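Review: Emar checkered tablecloth, two months on the dining table

I bought the Emar checkered tablecloth in July to replace a plain cream one that showed every coffee ring. It has been on our dining table since then, apart from trips through the wash, so I think I can give it a fair review. I paid full price for it and bought it from the Bellini shop near my office.

The pattern

The main reason to choose this cloth is the number of colors in it. There are blue, orange, burgundy, olive, beige and mauve squares, divided by thin white and dark lines. A white border strip with small dark diamonds finishes the edge. On the Bellini website the burgundy looked close to red, and I nearly passed on it for that reason. It is a calmer color at home, and the olive and beige keep the orange from taking over.

My sister-in-law, Elisa Ruggiero, has the blue and white version. Hers is smarter for a dinner with guests. Mine is better at hiding things, and with two kids at the table that matters more to me.

Size and fit

Ours is the long size and it hangs evenly on both sides. Measure before ordering. The size chart gives the cloth itself, with no allowance for the drop, and I had to read it twice. The corners are square and the hem was straight out of the package. One thread at a corner came loose after the first wash. I trimmed it and it has stayed put.

Washing

I wash it cold with the dark towels and hang it over the shower rail. Tomato sauce came out with dish soap and a second wash. Candle wax took longer – brown paper and a warm iron, three tries. The colors look the same to me as they did in July. It does come out creased, and I iron only the top part that people see. If you want a cloth that goes straight from the line to the table, look at something else.

How it sits on the table

The cloth doesn't slide much, even with no pad under it. Light bowls stay where they are put. A heavy pot dragged across will pull it into folds, so lift the pot. Hot dishes need a trivet as they would on any cloth.

With plates and food

I was worried that so many colors would make the table look cluttered once there was food on it. Plain dishes solve that. We mostly use solid colors from Lallico, and a lime-green plate with orange citrus on it stands out well against the squares. Very dark fruit shows up too, even at the edge of one of the olive-brown ones. Tan and brown foods blend in more. Patterned china is a mistake on this cloth. I tried my grandmother's flowered set once and put it back in the cabinet.
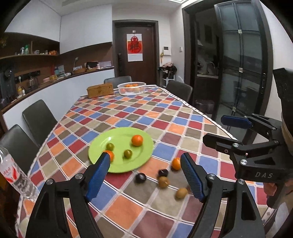 Compared with the Holtorus cloth

Before this I had a Holtorus cloth with a wipe-clean coating. It was easier after breakfast but it felt sticky in warm weather, and the coating cracked along the fold lines. My neighbor Encarnación Iglesias still uses hers on the patio and likes it there. For indoors I prefer the Emar, creases included.

Would I buy it again

Yes, in the same pattern. I would like matching napkins, and the shop had none when I asked. Four stars out of five, with one off for the ironing and the loose thread.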